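Memorial Sites and Local History Help
Burial registers and cemetery plans

Register numbers do not match the grave plan. Which one do I cite?
Posted 05/03/2026 by Titari_archive

I am preparing a name list for the memorial cemetery at Usurau. My sources are a burial register with 1258 entries and a grave plan drawn when the ground was resurveyed. Up to entry 70 the register number and the plot number are identical. From entry 71 on they drift apart, and by the second section the difference is 80. The register is in two hands. The second clerk seems to have started in April, but the year is missing from the page head.

The list will go to a regional database that accepts a single number per person. It has over 3000 records from other cemeteries, and all of those use plot numbers. If I use the plot number I lose the link to the register. If I use the register number, visitors will end up at the wrong grave. I can't alter the database format. I have scans of both sources but have not checked the markers on the ground.

Has anyone dealt with a split like this, and is there a standard way to cite it?
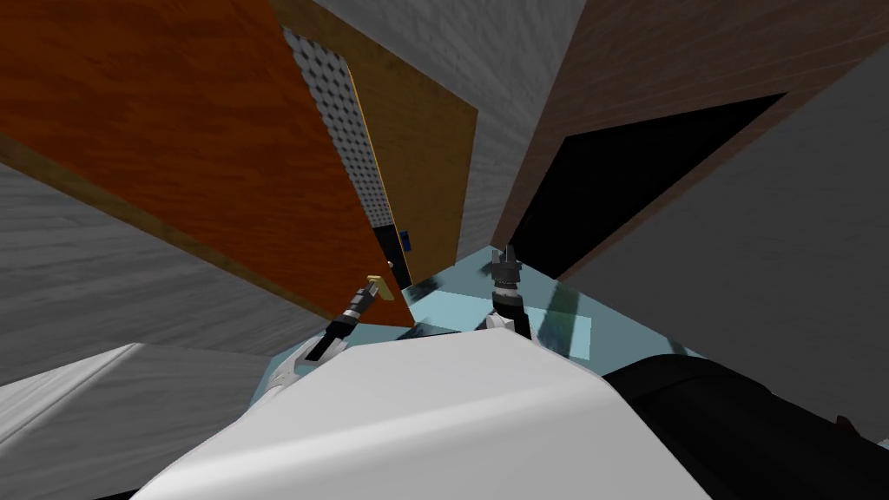

plotfinder replied that a constant difference usually points to a skipped block, while a difference that grows in steps points to reburials or shared graves, and asked which of the two applied at Usurau. Without that, the post went on, any advice on citation would be premature. Make a table with three columns: register number, plot number, difference. Sort it by register number and mark each row where the difference changes. Then read the remarks column of the register at those rows. Transfers are often entered there in abbreviated form and get left out of typed copies. Check the reverse of the page too if the scans include it.

Nkosi_records

The number in the database is an access key. It does not have to be the citation. Put the plot number in the required field, as the other cemeteries do, and put the full register reference in the notes: register title, page, entry number, hand A or hand B. If the notes field isn't searchable, keep a concordance as a separate file and deposit it with the list.

Some points on the concordance:

Do not correct the register numbers. Copy them as written, including repeats and gaps.

Where two names share one plot, give each name its own row and repeat the plot number.

Where a name has no plot, leave the cell blank. Do not enter zero. Zero gets sorted as a value and will turn up at the top of every printout.

State the date of the plan. A later resurvey may renumber the rows again.

We did it this way for the Arnivberg section. The missing year can sometimes be settled from the death dates in the entries on either side of the change of hand, but give it in square brackets as inferred.

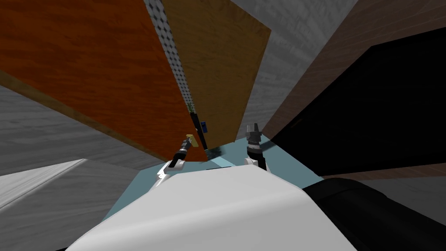
Robot arms over a light-blue tabletop, computer rendering

oldmaps2

I would just use the plot number. People mostly want to find the grave. We had a similar list and nobody asked for the register entry. Walk the rows before you send it in, though, because plans can be wrong too.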